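Brotwood Swap Table: Questions People Keep Asking

Last updated 2026-06-21. Sorry for the state of this page, will tidy when there's time.

What is the swap table?
Neighbors bring seeds, cuttings, spare seedlings, extra vegetables. Other neighbors take them. No money. Runs in the hall at Brotwood, Saturday mornings, 9 to noon. Doors open for drop-off half an hour before that.

Do I have to bring something to take something?
Nope. Most people end up bringing something later in the year anyway. Zucchini season especially.

What can I bring?
Seeds (bought or saved), rooted cuttings, seedlings in pots, bulbs, fruit, vegetables, herbs. Clean empty pots too, but please stack them by size. Garden books OK, three at a time max, the shelf is full.

What can't I bring?
Anything cooked or canned. Mushrooms you picked yourself. Mint without a pot around it. Plants with bugs you can see. Anything on the state invasive list, and yes people have tried with the ivy, more than once.

How should I label seeds?
Plant name, variety if you know it, year you saved them. "Red tomato, tall, 2 yrs old" is fine. "Mystery" is also fine but goes in the mystery envelope box and the kids get first pick.

Are old seeds OK?
Depends what. Onion and parsnip, not past one year. Tomatoes and squash keep a good while longer. If not sure, put ten on a damp paper towel in a bag and see what sprouts. Write the result on the packet, people love that.

Where do I put my stuff when I get there?
Produce goes in a basket, seeds go in the shoe boxes along the back wall by letter. Cuttings stay with you until someone finds you a water jar. Don't leave bags on the floor pls, the aisle has to stay clear for strollers and wheelchairs.

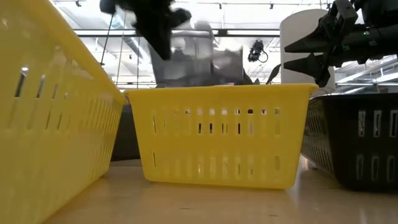

Can I drop off produce the night before?
Friday drop-off is fine from 5 to 7 pm at the side door on Gistine Street. Put your name on the sheet. Leafy stuff should wait until Saturday, it goes limp overnight.

Do I need to wash vegetables first?
Shake the dirt off, leave the rest. Wet potatoes and wet lettuce spoil the stuff next to them. Wash at home before you eat, obviously.

Is any of it organic?
Some. We don't check. Ask the person who grew it, or look for a note. If you sprayed something in the last few weeks please say so on the label.

How much can I take?
One bag of produce per household before 11. After 11 take what you like. Seeds: 9 packets a visit. We started the limit after one very busy morning in February, when the peppers were gone in the first few mintues.

What happens to leftovers?
Food goes to the Dehghan kitchen on the corner, they pick up at 12:15 sharp. Wilted bits go to compost. Seedlings get watered and come back next Saturday if they make it.

Can I reserve something?
No holds. Sorry. You can post on the wish board by the door though, and folks do read it. Rhubarb crowns have been on there since spring if anybody has one to split.

Do you have garden tools to lend?
Not us. Plamell hardware has a loaner shelf, bring ID and a deposit. Ask at the counter for the broadfork, it's kept in back.

How many seed packets are there?
Last full sort came to 4000, counting the donated flower mixes. Lots of marigold. Please take marigold.

Is there parking?
Street only, free on weekends. Bike rack out front. If you have heavy pots you can pull up at the side door to unload, then move the car.

Can kids come?
Yes, bring them. There's a planting corner with dirt and beans. Wear old clothes.

Dogs?
Outside, on a leash. There's a water bowl.

Do you run on holidays or in bad weather?
Rain yes. Snow yes unless the hall is closed. Closed the last two Saturdays in December. Any other change goes on the door and at the top of this page.

Who do I ask about grafting?
Jörg Böttcher does the apple and pear workshop, late winter, 200 square feet of room so it fills fast. Sign-up sheet goes up after New Year's. Bring your own knife, and bandaids.

I left my jacket / hat / good scissors there.
Lost and found is the blue bin under the coat hooks. Emptied at the end of every month.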